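Comparing Two Sets of Soft Fingertips on a Two-Arm Setup
Project report, robotics elective, submitted August 21, 2022
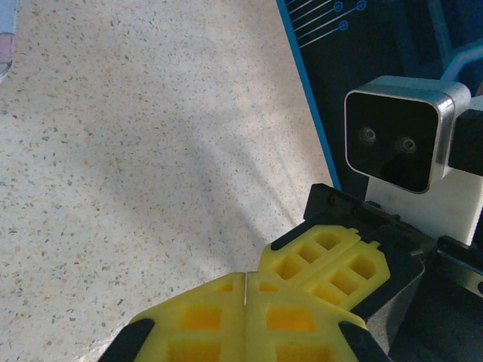 Mosell wanted to know, after reading our first draft, why we had not simply bought a force sensor and been finished in a week. A sensor in each finger would have told us how hard we were squeezing, the comment went on, and all this business with pads and slip tests could have been one column in a spreadsheet. It was a fair point and we talked it over for most of an afternoon. Our answer is that a sensor tells you how hard you squeeze, and we wanted to know how little squeezing you can get away with, which depends a great deal on what the fingertip is made of and what shape it has. Also, our budget was gone by then.

What we set out to do

Our lab has two arms that share a work area, each with a two-finger gripper and its own small camera. When we joined the project everyone was using the grippers with whatever fingertips happened to be on them, and people would say things like "the Draltach ones are better for cups" without anybody having written down why. We thought that would make a nice project for two semesters' worth of spare time, and we are still glad we picked it, even though it grew quite a bit along the way.

The two designs we compared are the Draltach pad, which has open recessed cells with thin ribs between them, and the Royer pad, which is the same outside shape but with a smooth face. Both are yellow, and we ended up marking the backs with a paint pen after a very confusing Thursday. Both fit the same finger, so swapping them takes a small screwdriver and some patience.

How we tested

We chose objects that people in our lab really do pick up: a paper cup, a folded washcloth, a plastic bottle with a screw cap, a bunch of keys, and a thin paperback. Each object was picked up by one arm, lifted, held still, and then handed over to the other arm. The handover was the part we cared about most, because both grippers have to hold the object for a moment and any disagreement between the arms ends up in the fingertips.

We did 1021 trials altogether, counting the ones that went badly. A trial was a success if the second arm ended up holding the object and it had not turned or slid so far that we couldn't set it down normally. We kept the closing force at one of 3 settings, and we went back and forth between the pads during a session so that a warm room or a tired operator would not favor one of them.

Before each session we closed both grippers on nothing at all and looked through the wrist cameras to see that the pads met evenly. If one pad sat higher than the other we loosened it and started over. This sounds fussy, but our early numbers from before we did this were so scattered that we threw them out.

What we found

The lattice pads did better with the washcloth and the keys, and by a margin we could see without any statistics. Our guess is that the ribs give a little and the cloth pushes into the openings, so there is something to hold on to besides friction. With the keys, the ribs seem to settle around the odd edges.

The smooth pads won with the paperback, which surprised us. On the lattice pads the cover would shift during the handover, and we think the ribs bend sideways when the two arms pull slightly against each other. On the bottle there was hardly any difference. The paper cup was fine with either pad at the lowest force setting and a sad thing to look at with either pad at the highest.

Cameras

We had planned only a short note here, but the cameras cost us so much time that they deserve a section. With the two grippers close together for a handover, each wrist view fills up with fingertips and with the other arm, and the object gets hidden just when you want to see it most. We tilted the brackets a little, which helped with the bottle and did nothing for the keys. The Flornevard controller also had a noticeable delay on one of its video feeds until we moved it to its own cable, and we wish we had tried that in the first week and saved ourselves a lot of staring.

What we would do differently

We would start with fewer objects and add more later. We would write down the screw tightness for the pads, which we did by feel. And we would like to try mixed fingers, one lattice pad facing one smooth pad, as somebody suggested at our practice talk. The arms are booked for another class until September, so that will have to wait, but the pads are already in a labeled bag in the second drawer for whoever gets there first. Please put the small screwdriver back in with them.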